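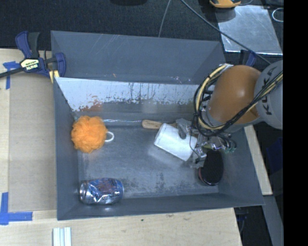 Ticket: Shared label printer drops jobs after the first page
Opened by: Sigrun Halvorsen, Rastville office
Assigned to: Li-hua Tu
Status: Closed
Opened: 8 March 2018

Problem as reported
Printer on the second floor prints the first label of a batch, then the queue shows "Error — printing" and stays there. Restarting the printer clears it for one more label. Single labels are fine. Started after the print server was moved to Suvberg.

Log

LT: Pinged the printer from the new server. Replies are normal, no loss over 1000 packets. Cable swapped anyway, no change.

LT: Sent the same batch of 56 labels from a laptop plugged straight in by USB. All of them printed. Printer hardware looks OK, so I am leaving it alone.

SH: Accounting has the same trouble with their printer, but only on long jobs. Don't know if it's related.

LT: It is. Both queues were rebuilt by the migration script and both came over with SNMP status turned on. The old server had it off. The server asks for status, gets no answer while the printer is busy, and marks it offline.

LT: Turned off SNMP status on both ports and restarted the spooler. Had to delete 4 stuck jobs by hand first — they would not cancel from the queue window.

SH: Ran two full batches, both came out complete. Accounting still waiting on a toner cartridge, will test after.

SH: Accounting printed their month-end report with no stops.

LT: Added the port setting to the migration checklist. Drestitz office moves in August and has the same model. Closing.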